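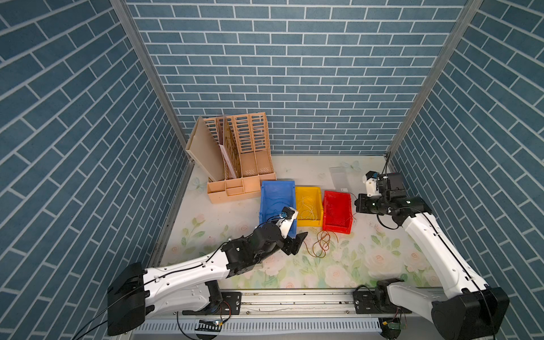 How far along is the cable sorting? Most of the way on the small stuff, with the long leads still to go.

Progress since last report, Suston store room, Mar 3, 2018. Blue, yellow and red bins in use, wires only. Paper goes in the peach organizer. Bin labels orderd from Cultell, not here yet. Spent 739 of the 2000 so far, mostly bins and shelving. Basberg want thier leads back by September, should be fine.
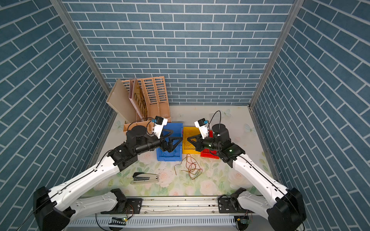

Still to do

Label the bins. Tie up thin wires before they knot again. Need 18 more bins for the Ramasamy boxes, quote to follow.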